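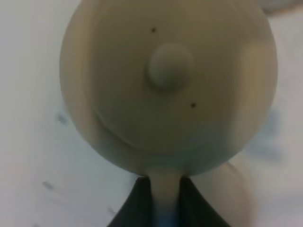 Marnie Oldacre
Boxing writer
6 Jan 2019

Boraddale is getting a boxing night again. Grado Promotions confirmed it in an email that landed while I was still eating breakfast, and I read it twice with toast in my hand before I believed it. The card goes on in February at the Beaulieu, the old dance hall behind the bus depot, and the main event is a women's lightweight fight for the vacant state title. Ten rounds, two-minute rounds, and the whole show streams live on Vumo.

I've been covering small hall boxing in our corner of the state long enough to know that a fight isn't a fight until both people are standing on the scale, so keep a pencil handy. Still, contracts are signed on the top of the bill, the commission has given the date its blessing, and tickets go up later in the week. We've had a lot less than that to go on before.

The headliner is our own lightweight, the southpaw from the east side who used to train before her shift at the bakery and still looks like she'd rather be hitting something than talking to me. She hasn't boxed since last spring, when she won a decision on the road that should have been wider than it was (one judge had it a draw, and I'd love to know which fight he was watching). She hurt her left hand in that one and took the summer off. Her trainer told me on the phone that the hand has been fine since October and that they've been sparring hard since just after Thanksgiving.

Across from her will be a taller boxer from upstate who likes to work behind a long jab and doesn't much care whether the crowd enjoys it. I saw her once, at a casino show, and came away thinking she was a pain to fight. She circles, she ties up, she makes you reset your feet over and over. If our southpaw can't get her front foot on the outside early, it could be a long and pretty annoying evening. If she can, I think the body shots take care of a lot. My pick is the home fighter by decision, and I'll probably change my mind before the weigh-in because I always do.

Grado has 5 bouts lined up in total. Under the title fight there's a middleweight eight-rounder between two guys who have both lost recently and both need to stop losing, and those are very often the best fights of the night. Then a heavyweight four-rounder, which I'm told will feature a former college lineman making his second start as a pro. I missed his first. It lasted less than a round and I was in line for a pretzel.

The other two bouts are a super bantamweight six and a welterweight debut, and neither has an opponent locked in yet. The super bantamweight had one, until the opponent's team asked to come in three pounds over the agreed weight and Grado said no. Good! I know matchmakers hate losing a name this close to a show, but I've sat ringside for too many of those "it's only a few pounds" fights, and the few pounds always seem to be on the visitor's paycheck or the local kid's chin. A replacement is supposed to be announced by the end of the month.

Now, the hall. If you haven't been inside the Beaulieu, it's a lovely, slightly crooked place with a sprung floor and a balcony on three sides, and it holds 520 for boxing with the ring set up in the middle. The last time anybody put on a pro show there the heating gave out and people kept their coats on through the main event. I'm promised the boiler has been replaced. I'll be bringing gloves anyway, and I don't mean the kind with laces.

Balcony seats are the ones to get, if you ask me. You're close enough to hear the corners and you can see both fighters' feet, which from the floor seats you mostly can't unless you're in the first couple of rows. The floor is flat, so if somebody big sits down in front of you, you're watching a back all night. Grado says the balcony will be sold at the same price as the rear floor, and I expect it to go first.

There was some grumbling when the Vumo part got out. A couple of the regulars at the gym think a stream will keep people home, and I get the worry, since a club show lives and dies by the gate. I don't see it that way, though. Our lightweight's last fight was 208 miles from here, and the only way most of her own neighborhood could follow it was through me typing on my phone with cold thumbs. Some people kids and all would drive that far, but most can't on a work night. A stream means her aunt gets to watch. It also means a matchmaker two time zones away gets to watch, and that's how fighters out of towns like ours end up with better offers.

What I don't know yet is what it'll cost at home. Vumo hasn't put a price on it, and the email only says it'll be available "on the app and on the website," which could mean anything. The company did a kickboxing show in the fall and the picture was good, but the sound dropped out in the middle rounds and came back with the commentators in the middle of an argument. I kind of enjoyed that. I don't think I was meant to.

A word on the title itself, because a few of you have written in to ask. The state lightweight belt has been vacant for over a year, after the last holder moved up in weight and gave it up. It doesn't come with a ranking and it won't get anybody on a magazine cover. What it does do is give a boxer something to put on a poster, and a reason to ask for a bit more money the next time the phone rings. It'll be the first time the women's version has been fought for in Boraddale. I checked with the commission, and the clerk there was nice enough to go dig in the files for me.

The commission is also using the show to try out its new rule on hand wraps, with an inspector from the state in each dressing room from the time the gauze comes out until the gloves are taped and signed. We've had inspectors before, but they tended to wander between rooms. Trainers I've talked to are fine with it. One of them asked if the inspector could also bring coffee.

Doors should open early evening, with the first bell an hour later, though Grado hasn't nailed down the running order. The weigh-in will be the afternoon before, also at the Beaulieu, and it's open to the public and free. If you've got kids who are into boxing, take them to that. The fighters are usually grumpy until they've stepped off the scale and then very cheerful right after, once there's a sandwich in sight.

I'm heading over to the gym this week to watch some sparring and pester the trainer about that left hand, and I'll put up what I can. He's asked me not to write about anything tactical, so don't expect round-by-round notes – but I can tell you if she looks sharp. I'm also trying to get the upstate camp on the phone. So far I've left 3 messages and gotten one text back that just said "ready."

Tickets will be sold at the Beaulieu box office and through Grado directly. The box office takes cash and checks only, so stop at the bank on your way.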